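Report on the Visit to the Purora Household Learning Center, Eltdale

29 August 2021

The Tornham Association for Home and Daily Living made its summer visit to the Purora center in Eltdale at the invitation of the center's management. Seven members attended. The purpose was to see how the center studies the ordinary work of keeping a house in order, and to consider whether any of its teaching materials could be used in the Association's own evening program.

The center occupies the ground floor of the former Pavlović furniture warehouse, a short walk from Eltdale station. The building was refitted in stages, and the last of the rooms opened in June. The total floor area is 3,063 square feet, divided between a reception hall, a storeroom, a classroom and a set of activity areas separated by curtains. Members were received in the hall, where coffee was served and the order of the visit was explained.

The first part of the visit was given to the storeroom. The center keeps a lending collection of 2,000 household articles, all of them in everyday use and none of them antiques. They are arranged by the room in which they would normally be found, and then by size. Kitchen articles take up the greater part of the shelving. Each shelf carries a printed card with the name of the group and the date of the last check. Members remarked on the good order of the room and on the sensible height of the shelves, which allows almost everything to be reached without a step. The card system is simple enough that the Association could adopt it for its own cupboards at very little cost, and a set of blank cards was kindly provided.

A discussion followed on the choice of containers. The center's view is that small articles should be kept in open baskets whenever they are used daily, and in lidded boxes only when they are used less than once a week. Baskets with perforated sides are preferred, as the contents can be checked without lifting anything out. Several members noted that this differs from the advice in the Association's present handbook, which favors lidded boxes throughout. The point will be taken up when the handbook is next revised.

The party then moved to the activity areas, where work with small articles and baskets was in progress. 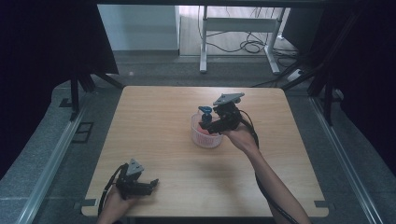 Small articles and a translucent basket at the square table, Purora center, Eltdale.

The tables in this part of the building deserve mention. Light wood was chosen for the table shown, and the pale top makes small colored articles easy to see. The gray carpet was found comfortable to stand on, and it kept the sound of conversation down even with the whole party present. Black curtains mark off the area at the sides. Members who teach in shared halls thought that a similar arrangement would be of value to them — two classes could be held at once with far less distraction than at present.

After a break for lunch, members were shown the classroom. The center offers a course of seven lessons on the care and storage of household goods, beginning with the sorting of a single drawer and ending with the planning of a full kitchen. Each lesson has a printed sheet of one page. The language is plain and the drawings are clear, although some members felt that the type was too small for older students. The sheet on baskets and trays was thought to be the best of the set. The sheet on linen was considered rather brief, and the center stated that a longer version is in preparation.

Time was allowed for questions. The main subjects raised were the cost of replacing worn articles, the cleaning of plastic containers, and the lending of materials to outside groups. On the last of these, the center is willing to lend up to one shelf of articles at a time, for a period of four weeks, against a signed list. Collection and return are the responsibility of the borrower. A copy of the lending terms has been placed in the Association's office in Tornham.

The Association records its thanks to the Purora center for its hospitality and for the care with which the visit was arranged. Members who wish to see the lesson sheets may ask for them at the office during normal hours. Requests for articles to be borrowed for the autumn classes should be made in writing, with the shelf name and the dates required.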